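The Case Against the Clear Bin

Clear storage is usually sold on one argument: if the contents are visible, they will be found. The argument is sound for a box on a shelf at eye level with a blank wall behind it. It is weaker for a box on a desk, in a drawer or on a white counter, where most small organizers end up.

I spent December replacing the containers in a 15-drawer workroom cabinet and on the bench next to it. The old ones were gray steel trays from Katero. The candidates were clear boxes from Rollus and Begay, plus a few unbranded pieces bought through Workent. I started out in favor of clear.

The first problem is edges. A clear wall has no color of its own, so the eye locates it by its rim and by whatever glare falls on it. Under overhead light on a white surface, the glare is often brighter than the contents. A label placed behind the front wall competes with the reflection of the ceiling fixture, and the fixture wins.

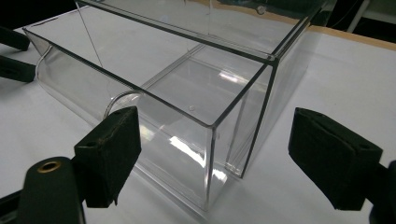 Dividers make this worse. Each added panel contributes two more surfaces, and each surface reflects. A single opaque divider says where one compartment stops. A clear one has to be looked for, and a hand moving quickly will hit it. Over a month of ordinary use I knocked the divided boxes far more often than the steel trays, and always on an inner panel.

The second problem is upkeep. A 900-gram steel tray can be wiped with a shop rag. Acrylic should be cleaned with a soft cloth, mild soap and water, and kept away from ammonia and abrasive powder. Dry wiping drags dust across the sheet and leaves fine scratches. None of this is difficult, but it has to be repeated, and a clear box that is not kept clean gives up the one property it was bought for.

The third is shape. Curved ends look good and are easier to clean than a square inside corner. They also waste space when the contents are rectangular. A stack of index cards will not sit flush against a bend. For loose parts, cable ends and erasers, the curve is useful, since small items can be swept up along it with one finger. Buyers should decide which case they have before paying for the bend.

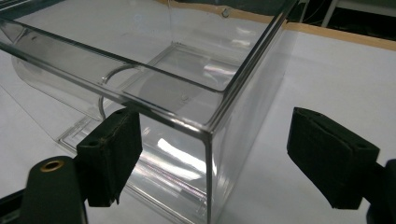 Open-top clear box on a white tabletop, with the rim and near corner catching the light.

There are cases where I would still choose clear. A deep box on a high shelf is one, because the level of the contents can be read from below. A box used for sorting is another, provided it stands on a dark mat. A dark mat costs little and fixes most of the edge problem. I cut mine 40 centimeters wide and 100 long, enough to cover the working part of the bench.

For drawers I went back to steel. A drawer is viewed from directly above, and an open-top tray shows its contents from that angle whatever its walls are made of. Transparency adds nothing there. The clear boxes that remain are on the mat, undivided, with labels on the outside of the front wall.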